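To: demonstration-collection list
From: Perrine Chauvin
Date: 7th February
Subject: Re: Kitchen table set, instructions for operators and naming of objects

Dear colleagues,

I am replying to the list because the points raised by the Aubert group concern every site that contributes to the kitchen table set. Their message is quoted first, and my answers follow under separate headings.

> We have read the operator instructions for the kitchen table
> tasks and would be grateful for a ruling on three matters before
> we start our own sessions.
>
> First, the instructions say that the table should be "laid as
> agreed", but we cannot find an agreed layout. Are we to copy the
> positions used at Skindetti, or may we choose our own?
>
> Secondly, the wrist view is often filled by the object once the
> fingers are close to it. Our annotators have asked whether such
> episodes should be marked as obstructed and left out.
>
> Thirdly, our object names do not match yours. We have "sauce",
> "sauce bottle" and "red bottle" for what may be the same item,
> and Plosura exports a fourth name again.
>
> We should also like to know how many attempts are expected from
> each operator.

1. Laying the table

There is no fixed layout, and the phrase "laid as agreed" will be taken out of the next issue of the instructions. What has been agreed is the list of object groups (cookware, tableware, food items and one small appliance) and the requirement that objects not named in the task remain on the table. The model is to learn to find the bottle among other things, and episodes recorded on a cleared table are of limited use to us.

Positions should be changed after every 20 episodes. Operators need not keep to a pattern when they do this. Items may lie at any angle, provided that the arm can reach the target without striking the toaster oven or any other tall object. For the bottle tasks, please keep the plate well within reach and leave the remaining items where they have been put, including food that is not part of the instruction.

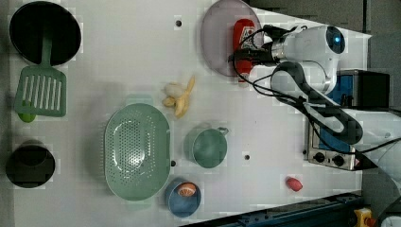

2. Views taken at the wrist

Episodes of this kind should be kept. An object that fills most of the wrist view is the ordinary condition in the last part of an approach and for the whole time it is held, and a set without such views would leave the model with very little to learn from at the moment of grasping. The label "obstructed" is reserved for cases in which something other than the target covers the lens, such as a loose cable or an operator's sleeve.

Orientation has also caused some confusion. The soft bottle may be held either way up. Where the instruction does not mention orientation, an inverted bottle is a valid episode and is to be entered as "inverted" in the state field. Annotators should judge this from the lettering on the patch where it can be read, and should enter "not known" where it cannot -- please do not infer it from the other camera.

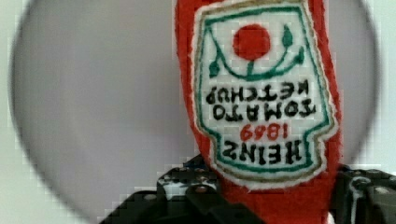

Demonstration Data Group, Skindetti

3. Names of objects

The name to be used in all three exports is "ketchup bottle". The item is a felt toy with the words HEINZ and TOMATO KETCHUP embroidered on it, but brand names are not to appear in the instruction text. They may be entered in the notes field. "Red bottle" is accepted as a second wording, and we should in fact like some episodes to use it, as people giving instructions to the finished system will not all choose the same words. "Sauce" on its own is to be corrected.

The Plosura export is a separate matter. Its names are drawn from the Skinico table, which was last revised in July and lacks 11 of the objects now in use. I have asked for the table to be brought up to date. Until then, please correct the names by hand after export and keep the original column.

4. Number of attempts

Each operator is asked for 8 successful episodes per task. Failed attempts are to be uploaded as well, marked as such, and do not count towards the total. An attempt in which the bottle is dropped and then picked up again within the same recording is to be marked "recovered" and kept whole. Kindly do not trim it at either end.

Practice runs should not be uploaded. We received a number of these with the last delivery, and separating them from the real episodes took two working days.

Sites that have already recorded under the earlier wording need not repeat anything. Corrections to object names may be sent to me as a plain list, with the episode number first and the new name after it.

Yours sincerely,

Perrine Chauvin
Demonstration Data Group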